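Kudus Tabletop Grasp Set: handling rules and data card

Maintainer: Duyên Tôn, Momley
Revision: Tuesday, March 12, 2024

Scope

The set contains recordings of tabletop grasping made with hand-held gripper tools. This card states the rules under which recordings are made, checked and released. It applies to both collection sites, Lloyd and Ilov. Where a site rule is stricter than this card, the site rule applies.

Layout

episodes/ one folder per recording
labels/ start and end of each grasp, contact side, outcome
checks/ signed tool sheets, by site
CHANGES plain text, newest entry first

Tool condition

The operator inspects both finger pads before each session and after every 40 recordings. Light fraying at the edge of a pad is allowed and is entered on the tool sheet. A pad is replaced when its backing shows through on the contact face. Pads are changed as a pair. Screws are tightened by hand and must not stand proud of the finger.

Recordings made before November used an older tool sheet without a field for pad wear. In those folders the field reads "unknown". Do not fill it in from the video.

Contact labels

Each finger is labelled separately. "Touch" means that the pad meets the object. "Near" means that a gap remains, however small. A grasp starts at the first frame in which both fingers are labelled "touch". One-sided contact is kept in the release and must not be trimmed. 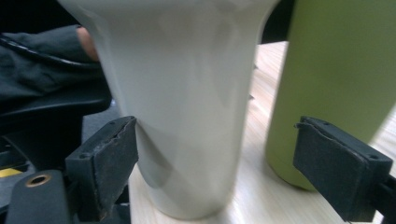 People in view

Sleeves, hands and forearms may appear. Faces may not. A recording that shows a face is withdrawn within 7 days of the report, and its number is not used again.

Review

Labels are checked by 2 reviewers working apart. If they differ by more than 6 frames on the start of a grasp, the recording goes to the maintainer. Reviewers do not label their own recordings.

Known gaps

Transparent objects are under-represented. Ilov has no recordings of soft packaging. Contact side is missing for part of the first Lloyd batch; see CHANGES.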